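Shared workshops should require a period of simulated work before any member's robot arm is allowed to operate near people. The members of the Flastbridge workshop adopted this rule in February, and I voted for it. The objections raised since then deserve a considered reply.

The principal objection is that simulation delays the pleasure of building. Octavio Henao, whose arm for kitchen tasks is the most ambitious project on our benches, completed 1,020 simulated runs before he was permitted to power the motors. He regarded the requirement as excessive and said so in writing. His concern is fair. A member who pays dues in order to build should not spend an entire winter at a screen. 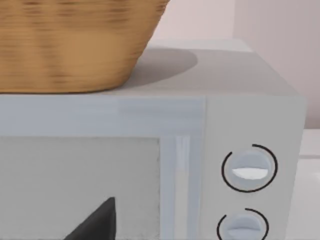
Yet the record of those runs supports the rule. Of the total, 291 ended in contact that the program had not planned, and 76 of those occurred during the final approach to an appliance. Each cost a few seconds and a line in a log. On the bench, a single such contact may bend a finger, strip a gear or injure the person standing nearby.

A second objection, put forward by Hortensia Inga, carries more weight with me. A simulated kitchen is tidy in ways that a real one is not, and a member may come to trust it too much. Friction is estimated – cables are usually left out altogether. I agree with her that no number of runs should be treated as a certificate. The rule should state plainly that supervised trials at reduced speed must follow, and that a second member must hold the stop switch.

I would also support a lower threshold for small arms and for designs that have already been approved. What I cannot support is a return to individual discretion. The workshop is shared, and the risk taken at one bench is carried by everyone in the room.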